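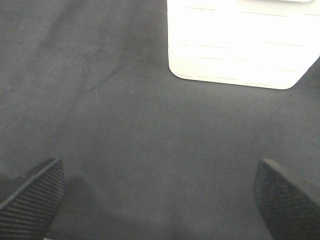
Wanted: people who don't believe robot safety checklists

Brerkard is looking for reviewers to go through our house rules for robots that pick things up off floors in homes and small offices. The rules run to 70 pages. I wrote a good part of them and I trust maybe half.

Most of what gets called good practice in this field was written at a desk. Somebody copied a speed limit from a factory document, somebody else added a line saying the operator must "remain alert," and three years later it gets quoted as if it had been tested. We have a rule on how far apart the fingers may be when the arm comes down toward a carpet. I have asked where it came from and got two different answers. Rok Stojanović says it was a guess. Jasper Van Hecke says it was a good guess.

What you would do

Read one section at a time, then sit in on floor pickup runs and mark every place where the written rule and the work don't match. Rules that can't be checked by someone standing in the room should be marked too. "Use reasonable care" is one of those, and it appears a lot.

You would also help rewrite the stop rules. At present the text says who may press stop. It doesn't say who may start again, and we have had arguments over that one.

The post runs for 5 months, part time. Pay is $2,225 a month. There is no bonus for finding faults and none for keeping quiet about them.

Who should apply

People who have worked near moving machines and had to follow rules they didn't write: warehouse, cleaning, print shop, repair, hospital supply, whatever. No degree needed. Programming is fine but won't move you up the list. If you have sat on a standards group, tell us what you voted against.

You need to be able to kneel and get back up, read English well, and write a plain sentence. Please don't send a certificate from a weekend course in responsible automation - we have those too, and they are in a drawer.

What we can't promise

That the rules will change as much as you want. Caroline Nzioka signs off on the final text and she will want evidence. She turned down two of my own edits, one of them fairly. Reviewers' objections are printed at the back with their names on them, including the ones we reject.

How to apply

Send one page to Sem Hendriks at the Brerkard office, on paper or by email. Describe a safety rule you were made to follow that did no good, and how you knew. No cover letter. Applications close at the end of December and interviews are in person, with a paid trial morning starting at 9 a.m.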